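Budgeting a second two-arm sorting cell – what are we missing?
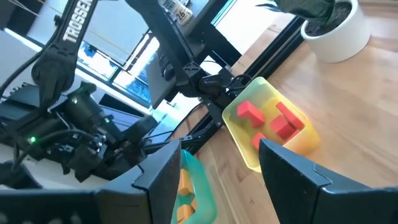
Cell 1, wrist view. Red blocks in the yellow bin, orange in the green one.

tuhiwai_bench
Posted 12th September

We have one two-arm cell sorting blocks by color into bins. It is a stand-in for the real job, which is kitting small molded parts. I have to put in a request for a second cell and the budget form wants everything in one go, no top-ups until April.

Draft list so far:
Two arms, same model as cell 1
Wrist cameras and one fixed camera on an extrusion stand
Workstation with a GPU
Power supplies, powered USB hubs, cables
Spare gripper fingers, 2 sets
Bins and blocks

I am leaving out a table and using the floor space we already have. Comments welcome, particularly on spares.
– Tamer Majali

findberg_ops
Two sets of fingers is low. We went through more than that in the first quarter with new operators. If you have a printer, budget filament and one person's time. If you don't, double the line.

You also have no servo spares listed. The wrist servos will be the first to go. Order them with the arms, so you aren't waiting on a separate shipment with the cell down.

pestik
Agree on servos, disagree on doubling fingers. Fingers break when people drive them into the bin rim. Fix the bin height and the approach angle and you will stop buying fingers. Our last replacement was before we changed bins.

findberg_ops
That assumes the bins stay the same. He said kitting is the real job, and those trays will have different walls. I would still carry the stock.

R. Dunstan
What is the fixed camera clamped to on cell 1? It looks like a single clamp on the extrusion. We had the same arrangement and spent days chasing calibration drift. The fix was a second bracket and a locking bolt. Cheap, but it needs to be on the list because purchasing here will not approve hardware store receipts.

tuhiwai_bench
One clamp, yes. I check calibration every Monday and it has been within tolerance, but I will add the second bracket. Also adding wrist servos.

On fingers I will go to 3 sets and put the printer question to Fouzia.

vakia_teresa
Nobody has mentioned light. You have a window with full daylight coming in and sun on the floor, and your bins are translucent. The yellow one is picking up a green tint on the rim in your picture. If your policy was trained on that, fine, it has seen it. A second cell in another corner of the room will see something else.

Budget blinds and two diffuse LED panels per cell. I would put this ahead of any spares.

pestik
Or collect data across the day and skip the blinds. Varied lighting in the training set is useful. Fixed lighting gives you a model that fails as soon as somebody opens a door.

vakia_teresa
Useful if you have the hours. On our cell it took 646 episodes to get to an acceptable pick rate under mixed daylight and 571 under panels, same operators and same task. The difference is not large, but we also stopped losing afternoons to glare. The panels paid for themselves in operator time.

pestik
One comparison on one task. I would not plan a purchase on it.

vakia_teresa
Fair. It is still a small line next to a pair of arms.

R. Dunstan
Opaque bins would deal with part of it. Matte gray, straight walls. Then you can argue about the panels separately.

Fouzia Rind
I work with Tamer. Printer is available, so 3 sets of fingers is enough and I will add filament. Two other points:

Storage. Cell 1 fills a drive faster than we planned with all cameras recording. The request needs a larger disk and a backup disk, and they are not in the draft.

Power. The circuit on that wall already carries cell 1 and the workstation. A second cell needs an electrician's quote before the form goes in. Facilities charges that to the project.

findberg_ops
Get the quote early. Ours came back with a lead time longer than the arms.

tsapell
Has anyone looked at whether you need two arms in cell 2? For block sorting, one will do. You could put the money into a second operator station.

tuhiwai_bench
For sorting, one is enough. For kitting, one arm has to hold the tray liner open while the other places parts, so both stay in.

tsapell
OK. Then I would also price a floor mat. Dropped parts on a wood floor travel, and you will want the surface marked out for bin positions anyway.

tuhiwai_bench
Revised list, changes only:
Wrist servos, spare
Fingers, 3 sets, plus filament
Second camera bracket with locking bolts
Matte bins – trial set, both sizes
LED panels, blinds as an optional line
Data disk and backup disk
Electrician (quote pending)
Floor mat
Contingency, up to 100 hours of operator time for re-collection

pestik
Take the blinds off and you have my vote.

vakia_teresa
Leave them on.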